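4.3 Setting up baggage rules for a codeshare route

Baggage rules in Zitell are stored per route, with a separate rule set for each carrier that sells seats on it. Complete section 4.2 (Carrier profiles) before starting. A route with no carrier profile attached does not show up in the rule editor.

You need a station supervisor login. Agent logins can open the rule editor but cannot save from it.

1. Open Stations and select the departure station. For a route with a stopover, select the first station on the itinerary.

2. Select Routes, then the route code. The codeshare flag next to the code must be on. If it is off, return to 4.2, step 6.

3. In the Operating carrier field, choose the airline that flies the aircraft. In the Marketing carrier field, choose the airline whose code is printed on the ticket. The two fields cannot hold the same value.

4. Select New rule set. Zitell copies the operating carrier's default allowance into the form. Check each line. The copy does not include seasonal exceptions.

5. Enter the cabin bag limits. Soft bags and hard cases share one size limit but have separate weight lines.

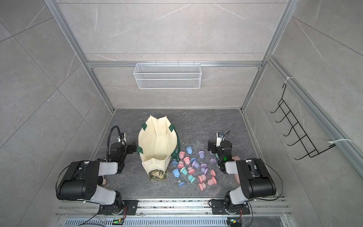 Cream canvas tote bag on a dark gray floor.

6. Enter the checked bag limits by fare class. Leave the field blank for a fare class with no free checked bag. A zero is read as a weight limit of zero and blocks the bag at the desk, even after the passenger has paid for it.

7. Under Precedence, choose which carrier's rule applies when the two disagree. The setting covers the whole ticket, including any onward segment sold under the same booking.

8. Set the transfer cutoff in minutes. The default is 30. Values up to 113 are accepted. Bags scanned after the cutoff are held at the transfer desk and listed under Pending until an agent releases them.

9. Select Save draft. The rule set is now visible to supervisors at the same station but is not yet used at check-in.

Note: Drafts are kept when you log out. They are not kept when the carrier profile is replaced. Export the draft first if a new profile is due.

Caution: Do not edit a live rule set while a flight on that route is open for check-in. Bags already tagged keep the old allowance and bags tagged afterward get the new one, which leaves one flight with two sets of charges. Close check-in, or work on a draft and publish it between departures.

4.3.1 Testing the draft

1. Open Tools, then Test desk. The banner at the top of the window changes to gray.

2. Enter a test booking for each fare class on the route. Use the marketing carrier's flight number for the first booking and the operating carrier's number for the second.

3. Add one bag under the limit and one over it to each booking. Confirm that the charge line appears only for the second bag.

4. Print a test tag. The routing line must show the final station, not the transfer point. If it shows the transfer point, the through-check setting in the carrier profile is off.

5. Select Clear test data before closing the window – test tags left in the system are counted in the daily station report.

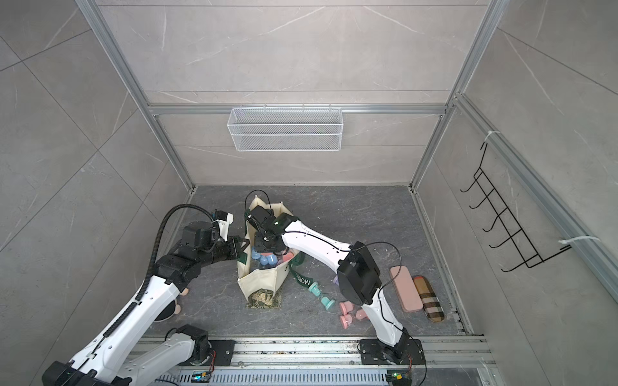 Jelle Martens: We got error 53 at step 2 with the operating carrier's number and it took most of a shift to find out why. The flight number had been loaded with a leading zero in the carrier profile and without one in the route table. Please put that in the manual.

Reply from the documentation desk: Added below. The number format must match in both places, including leading zeros.

Error 53: Flight number not found for this carrier. Compare the number in the carrier profile with the number in the route table. Correct the route table, then reload the route. Reloading does not delete drafts.

Error 2: Rule set locked by another user. The name of the user appears in the status bar. The lock clears when that user saves or logs out.

4.3.2 Publishing

1. Open the draft and select Publish.

2. Enter the start time in station local time. For routes that cross a date line, check the converted time shown beneath the field.

3. Select Confirm. The draft moves to the Live tab at the start time, and the previous rule set moves to Archive.

Note: Stations using the Isesitz message gateway must also resend the route table. See section 7.1.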